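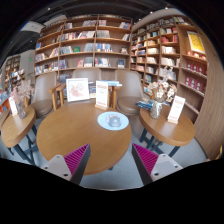

Reading area, round table with tabletop sign and mouse mat.

Rasolow Reading Room -- Annual Safety Walkthrough
Date of inspection: January 6, 2021
Building: Ouazzani Block, ground floor
Floor area covered: 1,194 square feet
Form used: Evico general premises checklist, short version

Ratings: OK / Monitor / Fix. Anything marked Fix needs a work order number before the form is filed.

1. Entrance and exits

1.1 Main door opens fully and closes on its own -- OK
1.2 Rear exit unlocked during open hours -- OK
1.3 Exit signs lit -- Fix
Comment: The sign over the rear exit is dark on the left side. The battery test button does nothing. Replace the whole unit. Work order 435.
1.4 Door mat flat and not curling -- Monitor
Comment: One corner lifts when the door swings over it. Taped down for now.
1.5 Outside step, handrail firm -- OK

2. Floors and walkways

2.1 Carpet seams -- Monitor
Comment: The seam by the local history shelves has opened a little since last January. Not a trip hazard yet.
2.2 Walkways at least 36 inches clear -- OK
Comment: Measured with chairs pulled out as well as pushed in. The narrowest point is beside the returns cart. Keep the cart parked against the wall.
2.3 Cords across walkways -- OK
2.4 Wet weather supplies on hand -- OK
Comment: Both floor signs are in the supply closet behind the vacuum. They should be hung on the hook by the door.

3. Shelving

3.1 Tall units fixed to wall -- Fix
Comment: Unit 21 has one bracket with a missing screw. The books on the top two shelves were moved down until it is repaired. Same work order as 1.3.
3.2 Top shelves not overloaded -- OK
3.3 Step stools, rubber feet in place -- Monitor
Comment: The Vurnano stool has one worn foot. Spare feet ordered. The other stool is fine.

4. Tables and chairs

4.1 Tables steady when leaned on -- OK
4.2 Table edges free of splinters and cracks -- OK
4.3 Chair joints tight -- Fix
Comment: Two chairs rock badly and were taken out of use. They are in the back office with a note on them. Do not put them back out for events.
4.4 Tabletop signs stable and readable -- OK

5. Electrical and lighting

5.1 Outlet covers whole -- OK
5.2 Power strips not chained together -- Fix
Comment: One strip was plugged into another under the front desk. Corrected during the walkthrough. No work order needed, but check again next month.
5.3 Space heaters -- OK
Comment: None found. They are still not allowed, including in the office.
5.4 Ceiling lights working -- OK

6. Fire and first aid

6.1 Extinguishers charged and tagged -- OK
6.2 Smoke detectors tested -- OK
6.3 First aid kit complete -- Monitor
Comment: Low on small bandages, and the burn gel is out of date. Reorder both.
6.4 Evacuation map posted -- Fix
Comment: The map still shows the old side door, which was closed off. New map to go up when the exit sign is replaced.

Repair allowance for this visit: $200. The exit sign will go over that -- get approval before ordering.

Next inspection: January, with a check of all Fix items in 30 days.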